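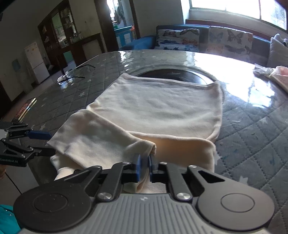 Rindico hand gripper - setup and care

November | by Revathi Bangera

Print this page | E-mail this page

Rindico sells this as ready to use from the case. I'd still check it. Put a driver on each pivot screw before the first session and again every 5 hours. Close the jaws by hand: the two blue pads should meet flat, with no gap at one end. If they don't, loosen the linkage and start over.

Wipe the pads with a barely damp cloth. The maker claims 300 hours per pair. Mine went smooth at 60 on fleece, so buy spares.
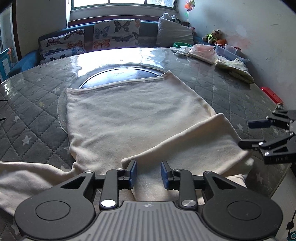
Fingertips open beside a folded edge of cream fleece.

Always set up grippers in pairs. One that closes late will drag the cloth, and no software update has fixed that for me - a new screw did.

Comments (2)

Onishi: Got 90 hours from my pads, mostly on cotton. Which driver size?

Gondcombe Repairs: Skip the Rullcombe spare pads. They fit, but ours peeled at the corners.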